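Paper Bags, Bread and Counters: Questions We Keep Getting

Print this page | E-mail this page

Maintained by Constanza Garrido for the Gresgate kitchen pages. Last revised in March.

Is a paper bag really better for bread than plastic?

For a crusty loaf eaten the same day, yes. Past that I have my doubts. Paper lets the crust stay crisp and also lets the inside dry out, and by the next morning most rolls are only good for toast. People who swear by paper tend to live near the bakery.

Can I trust twisted cord handles?

Up to a point. The cord is usually glued under a paper patch, and the glue gives out long before the cord does. Bread and buns are no trouble. Jars and squash are another matter, whatever is printed on the side. If you lift by one handle, the whole bag leans and the load goes to a single patch. Use both, or put a hand underneath.

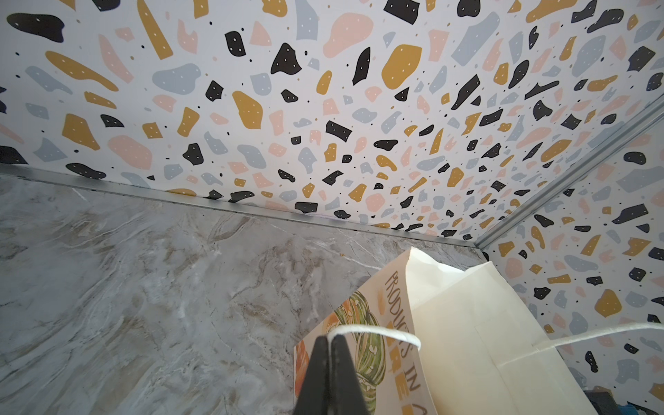

Cream paper bag with white cord handles and printed produce on the side.

The Culent bag says it holds 50 pounds. Does it?

I would like to see who tested it, and with what. A bag that holds a weight hanging still may not hold it down two flights of stairs. Valter Rønning carried 31 pounds of potatoes home in one and reported no damage, but he lives on the ground floor and he parks by the door.

Should I unpack at the counter or at the table?

Wherever the bag can stand open without you holding it. Fold the rim outward once if it keeps closing on your hand. A crumpled rim does no harm and I wouldn't bother smoothing it.

Do I need a tray for a handful of buns?

Need is a strong word. Glazed buns leave sticky rings on a glossy top, and flaky ones shed everywhere, so I use one. Any tray with a small lip will do. Fonness sells a "pastry transfer tray" and I have yet to find out what it does that a cafeteria tray doesn't.

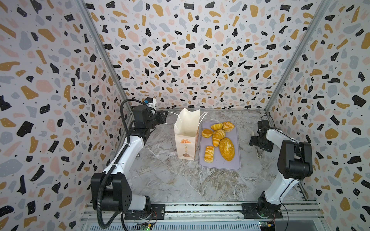
White paper bag and a tray of bread and pastry on a marble-look top.

Should the pastries touch each other on the tray?

Plain rolls can. Keep anything iced or filled apart, and don't stack. If you are filling a bag from the tray, the firm pieces go in first and the soft ones on top. I have read advice to do it the other way around "to cushion the bottom," and all it gave me was flat buns.

Does a marble-effect top need sealing?

Real marble usually does. A printed or laminate one generally doesn't, and a bottle of Strömberg stone sealer will mostly sit on the surface and smear. Find out what you have before you buy anything. A damp cloth is enough for crumbs. Check along any metal edging too, where they collect.

Isn't a busy terrazzo pattern hard to keep clean?

It's hard to see whether it is clean, and I suspect that explains some of its popularity. Black and ochre chips hide splashes very well. Wipe it on a schedule and don't go by looks.

How many times can I reuse a paper bag?

Until the base softens or the grease comes through. Mine go to newspapers after a few bread runs. One reader wrote that hers was on its 50th trip. I have asked for a picture of the handles.

Where do I send a correction?

To the Gresgate kitchen desk, extension 2078. Please say which answer you mean.

E-mail this page | Print this page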